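Projects > Automotive Studies > Student Reports

Overview Reports Gallery Contact

Choosing a Used Family Wagon
Femke Visser, 29th August

For my project I compared two used wagons, the Wodach Loureiro and the Nutero Erkico, and I have to say I grew fond of both of them along the way (my uncle let me sit in his for a whole afternoon!). The Loureiro has 545 liters of trunk space with the seats up, and the Erkico is a little smaller but so much easier to park.

Running costs
I kept a fuel diary over 100 miles in each car, mostly at 60 or under, and the Erkico came out slightly cheaper.

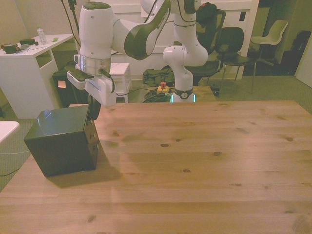
What I would buy
The Loureiro, for the back seat alone.

Comments
Great read, my Erkico just passed 67 thousand miles!
Did you try folding the seats?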